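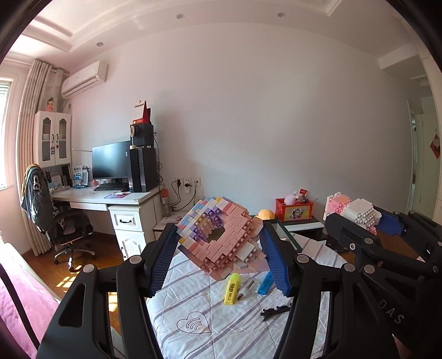 Anyone else stopped following the news?

Posted by Torben Hamann, 10 Oct 2025

I gave up the news in April. No sites, no radio, phone left in the kitchen overnight. Before that I was reading from the moment I woke up and sleeping badly. I sleep better now, but my sister says I'm hiding from things and I half agree with her. How do other people manage it?

mundska_mo
Same here, except I kept the local paper. It comes on a Thursday and takes me half an hour. The bus changes affect me more than most of what I used to read.

Harju
I don't agree with stopping altogether. If everyone who finds it upsetting switches off, the only people paying attention are the ones who enjoy a row. Read it once a day and put it down.

Torben Hamann
Once a day never stayed at once a day for me. I'd look at lunch and still be there at 2.

Harju
Then that's the phone – the news is a separate matter. Buy a paper.

Jouko Ikonen
I did the paper for a bit. What worked better was Clirero, which sends one email in the evening and has no comments. I had 811 unread messages from other newsletters when I finally cleared them out, so I know what Torben means. I still miss things. I found out about the rail strike standing on the platform.

mundska_mo
Did you get a refund?

Jouko Ikonen
Half of it, after four phone calls.

zikent_reader
I'm with the sister. Sorry.

Recent threads
Reading in bed or not at all
Letters – does anyone still write them?
Moving back in with parents at forty
Quiet hobbies for the winter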